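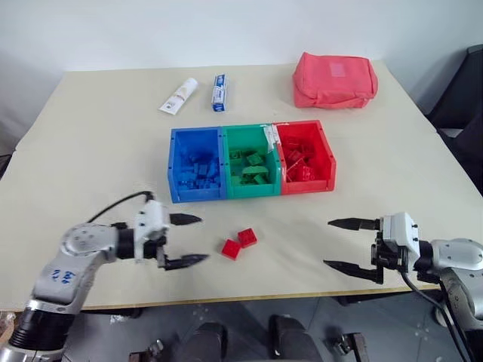 Toy bricks sorted by color into blue, green and red bins.

# How to log a work trial for a trainee

Use these steps when a trainee starts a work trial with one of our host employers. You need a Tilard login. If you don't have one, ask Emiko Yoshida.

1. Open the trainee's record and click **Placements**, then **New trial**.
2. Pick the host from the list. Matsuda has two entries, one for the warehouse and one for the front office. Check the trainee's offer letter before you choose.
3. Enter the start date and the planned hours. A trial can't go over 53 hours in total. Tilard will let you type a higher number, but the claim will bounce.
4. Upload the signed host agreement as a PDF. Phone photos of the form are not accepted.
5. Add the supervisor's name and a daytime phone number. For Jekside this is Luzius Gruber.
6. Click **Submit**. The status changes to "Pending."

Approval takes up to 5 working days, longer in December. The trainee must not start before the status says "Approved."

## During the trial

Call the trainee after the first shift and put a short note in the record. Attendance sheets go in weekly. Both the trainee and the supervisor have to sign them.

If a trial ends early, set the status to "Closed" and enter the hours worked. Don't delete the entry.

## Travel money

Trainees can claim up to $100 per trial for bus or train fares. Keep the receipts and send them to Anselmo Marín with the last attendance sheet.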